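Relatório de andamento, projeto Pullgate (grupos de apoio para adultos com TDAH e ansiedade)
Para: Fundação Allik
De: Antonina Ostapchuk
Domingo, 26 de novembro de 2023

Segue o resumo do período, meio às pressas, a planilha completa vai depois. Grupos abertos desde setembro, 2 turmas, encontros de 60 minutos. Adesão boa na turma da manhã. Na da noite, faltas demais, principalmente em semana de prova e fim de mês.
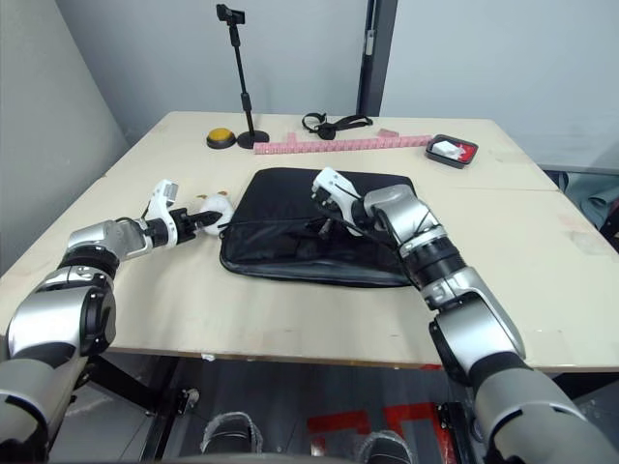 Lista de espera continua. Priorizamos quem já tinha encaminhamento do posto e quem está sem medicação por falta na farmácia. A psicóloga de supervisão entrou com atraso (contrato), mas já leu todos os registros e pediu mudança na ficha de entrada, que estava comprida de mais. Versão nova em uso.

Gasto com material: 900 reais, dentro do previsto. Cadernos, impressão, lanche. Nota da Paulauskas anexa, a da Gekon ainda falta, já cobrei duas vezes.

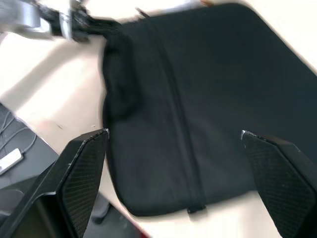
Pendências. Sala da noite só garantida até o recesso. Questionário de sono aplicado na entrada, falta repetir na saída, sem isso não temos comparação nenhuma. Duas desistências sem retorno de contato, vamos tentar por telefone mais uma vez e encerrar a ficha.
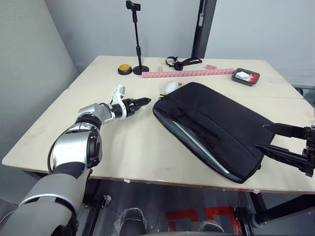

Próxima etapa são 6 encontros sobre rotina e organização. Tema pedido pelos própios participantes: perder chave, esquecer consulta, conta vencida. A ideia é trabalhar com lugar fixo pra cada coisa, começando pelo que a pessoa carrega todo dia. Uma capa preta de notebook como a da foto serve bem pro exercício, tudo do trabalho num lugar só, conferido antes de sair. Depois agenda, depois remédios.

Preciso de resposta sobre a prorrogação antes do recesso, por causa da sala.

Antonina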